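6 de setembro de 2023

Tempo de leitura: 2 min

Acordei cedo e voltei às contas da casa, que tinha deixado a meio desde janeiro. A renda subiu 300 euros com o novo contrato e fiquei com 2701 na conta depois de a pagar. Dá para o mês, mas a mudança tem de ser decidida antes do inverno. Escrevi as duas hipóteses num papel: ficar aqui e cortar no carro, ou aceitar o lugar na Fleder e ir viver para Wostodthorpe.

Passei a manhã sentado e só parei para almoçar. Sopa de ontem e pão.

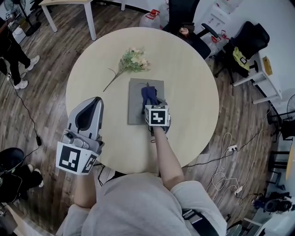
À mesa redonda, de camisola cinzenta.

De tarde li outra vez a proposta da Fleder. O salário é de 3307 por mês, com o primeiro mês de alojamento pago. Não falam das viagens. Telefonei a perguntar e disseram que respondem por escrito. O trabalho é o mesmo que faço agora, inventário e encomendas, com a diferença de que o armazém é maior e fecha aos domingos. Em Wostodthorpe chove muito e o comboio passa de duas em duas horas. Fui ver o horário e o último sai às nove e dez da noite, o que complica qualquer visita à minha mãe durante a semana.

Mandei mensagem para o grupo dos antigos colegas da Bistska, a perguntar se alguém tinha feito uma mudança destas depois dos quarenta.

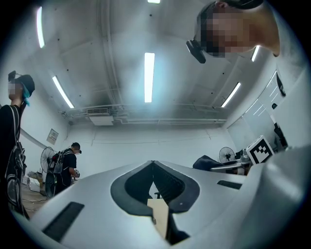 Alguém do grupo respondeu logo que sim, que se mudou com dois filhos e que o pior foram os primeiros três meses, sem conhecer ninguém e com as caixas por abrir no corredor. Que voltava a fazer o mesmo, mas que pedia as viagens por escrito antes de assinar. Agradeci e tomei nota.

Depois disso saí. Comprei café, lâmpadas e um saco de arroz. O café Simiyu, na esquina, mudou de horário e agora fecha às seis. Fiquei lá até me porem as cadeiras em cima das mesas. Não pensei em nada de especial. No regresso encontrei o elevador avariado outra vez e subi a pé com as compras.
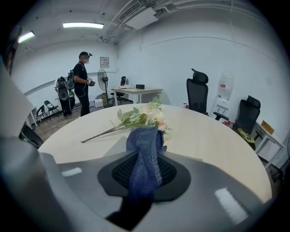

Jantei tarde e liguei à minha mãe. Ela acha que devo ir, e disse-o antes de eu acabar de explicar. Perguntou se a casa tem aquecimento e eu não soube responder. Juntei essa pergunta à lista para a Fleder, a seguir às viagens e ao lugar de estacionamento.

Amanhã tenho de devolver os livros à biblioteca e ligar para o senhorio por causa da torneira da cozinha, que pinga há uma semana.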